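Lab notebook, Prultard sim bench
January 26, 2023
The doorway stall, and what I did about it

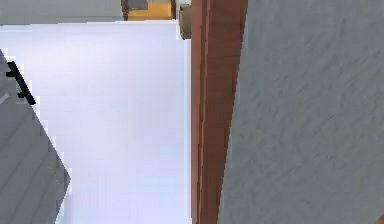
Why does the robot stop dead in the doorway when the path through it is clear?
The collision shape for the door trim was fatter than the trim we draw, so the planner believed the gap was too narrow and the safety stop did what it's told to do.

Right, that's the short version for anyone who only wants the short version. The long one took me most of a day and two pots of tea, so I'm writing it up properly while I still remember which folder everything is in.

Background for Garg's lot, who weren't in on this: we run the Viveo base through the simulated flat every night, kitchen to hall and back again, 300 runs a batch. Up to last week it was boringly good. Then Glenys McPhee merged the new flat model (nicer mouldings on the door frames, bumpier plaster on the walls, all lovely work) and the next morning 85 of the 300 had ended in a protective stop at the same door. Same door every time! It rolls up, gets its nose level with the frame, stops, and sits there until the run times out.

My first guess was the wheels. I was very sure about the wheels. We'd changed the floor friction in the same week and I had a whole theory about the base slipping, the odometry drifting and the robot thinking it was further right than it was. I spent the morning plotting estimated pose against true pose and the two lines lay on top of each other like they'd been glued. So much for that. Plots are in the folder called wheels_no, please don't delete them, I may want to be wrong about wheels again some day.

Second guess was the depth noise. The wall beside the frame has that speckly plaster texture now, and I wondered if the stereo matcher was throwing stray points out into the opening. Swapped the texture for plain flat grey and reran the failing seeds. Every one of them stalled exactly as before. I did find a couple of floating points up near the little beige fitting on the edge of the frame, but they're well above the base and the height filter bins them anyway.

Then (should have done this first, I know, I know) I turned on the collision overlay. The trim we draw is a set of narrow strips stepping in towards the opening. The trim the physics sees is one fat box per side, wrapped round the lot, and it pokes into the doorway further than any of the wood does. When the model was exported somebody's default had gone from "exact mesh" to "bounding box with margin". Glenys checked and it was a tick box on the export page that had reset itself when the Lostitz plugin updated. She was mortified, I told her I'd have missed it too, and I would have.

What bothers me more is the bit after the stop. The base is meant to back up and try again from a better angle. It never did. I went through the log for one stalled run, all 2,677 lines of it, and the recovery routine was called and refused over and over. The robot's own footprint was already touching the fat box, so the planner said "you're in collision, no motion allowed", and that included the motion that would have got it out. On the real base that would be a robot wedged in someone's doorway, refusing to budge, with a person possibly on the wrong side of it. Not keen on that at all.

What I changed:

Re-exported the frames with exact mesh, margin off. Gap in the physics now matches the gap in the render.

Added a check at load time that compares the drawn shape with the collision shape and shouts if they disagree by more than a few millimetres. It shouted straight away about the kitchen units, handles included, so there's another afternoon gone.

Recovery is allowed to move if the move increases clearance, at crawl speed, with the bumper still live. This one is on a branch and NOT merged. I want Garg to read it first, it touches the safety stop and I don't think one person should be signing that off after lunch on their own.

Reran with the new export only, old recovery code. 200 runs, no stalls at the door. Two timeouts elsewhere, both the old rug problem, which I'm ignoring for the moment.

Still to do. Put one fat box back on purpose and try the recovery branch against it, because a clean doorway tells us nothing about whether the robot can get itself unstuck. Also need a case where the thing in the way is to the rear of the base, so that backing up makes matters worse. I can picture that going badly and I'd like it to go badly in the simulator.

Glenys wants to know if we can have the mismatch check run when the model gets merged, so nobody has to wait for the nightly batch to fall over. Yes please. She's going to wire it in, and I've said I'll write the notes for it.

Asked for doorway time on the real base in April. Not before the recovery branch has been read, and with somebody holding the stop button the whole way through.

Batch for tonight is queued with the new export. Recovery branch left out.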